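Zalden startet Greifervergleich: Vier Greifer, ein Tisch und jede Menge Kabel

Pressemitteilung, Juli

Ich bin Amarachi Idahosa, ich leite bei Zalden die Versuchswerkstatt, und ich freue mich riesig, dass ich das endlich erzählen darf: Unser Greifervergleich läuft! Vier Parallelgreifer treten bei uns an denselben Aufgaben an, mit denselben Teilen und auf demselben schwarzen Stoff. Bisher hat jeder Hersteller seine Greifkraft so gemessen, wie es ihm gerade passte (wir früher übrigens auch), und danach konnte man die Datenblätter nebeneinanderlegen und war kein bisschen schlauer.

Auf dem Programm stehen 31 Gegenstände. Manche sind brav, etwa kleine Teile im Pappkarton. Andere sind richtig fies, allen voran die Heißklebepistole mit ihrem Kabel. Die liegt auf der Seite, das Kabel in Schlaufen darüber, und jetzt greif da mal sauber zu!
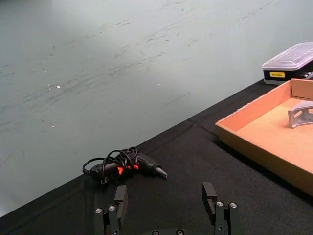
Gesteuert wird alles über Dirkine, unsere eigene Software. Mein Kollege Yakubu Olatunji hat sie so umgebaut, dass sich ein Greifer in 47 Minuten tauschen und neu einmessen lässt. Im Frühjahr ging dafür noch ein halber Tag drauf, und meistens fehlte dann auch noch die passende Schraube. Insgesamt planen wir rund 4000 Griffe, und jeder einzelne wird protokolliert, auch die peinlichen.

Besonders gespannt bin ich auf die Fingerbeläge. Der Partnerbetrieb Drummond liefert uns zwei Sorten, eine weiche und eine ziemlich harte, und im Team wird schon gewettet. Ich setze auf die harte, Yakubu hält dagegen (es geht um Kuchen).
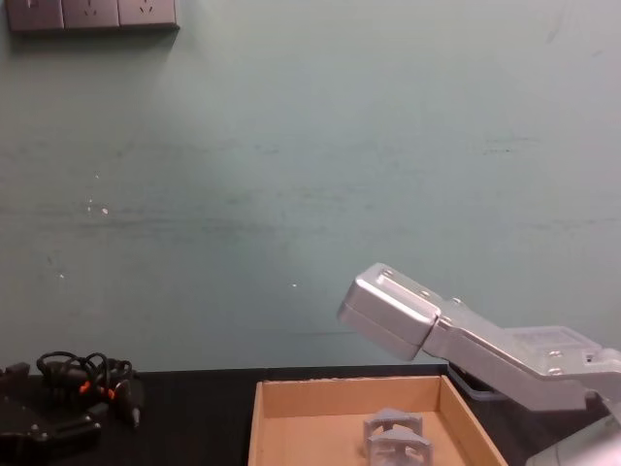 Bei den Kameras vergleichen wir gleich mit: einmal nah am Greifer, einmal mit mehr Überblick. Gerade beim Absetzen in flache Kartons wollen wir wissen, welcher Blickwinkel mehr hilft. Die Protokolle stellen wir nach Abschluss kostenlos bereit, Anfragen nimmt unsere Pressestelle unter dem Stichwort »Greifervergleich« entgegen.

Kommentare (3)

Suleiman Fashola
Kommen auch Sauggreifer dran? Bei uns im Lager wäre das viel interessanter.

Amarachi Idahosa
@Suleiman: In dieser Runde leider nur Parallelgreifer, aber ich nehme es mit!

Adebayo Babalola
Bitte die Fehlgriffe wirklich mit veröffentlichen, die brauche ich am dringendsten. Und ich tippe auf die weichen Beläge.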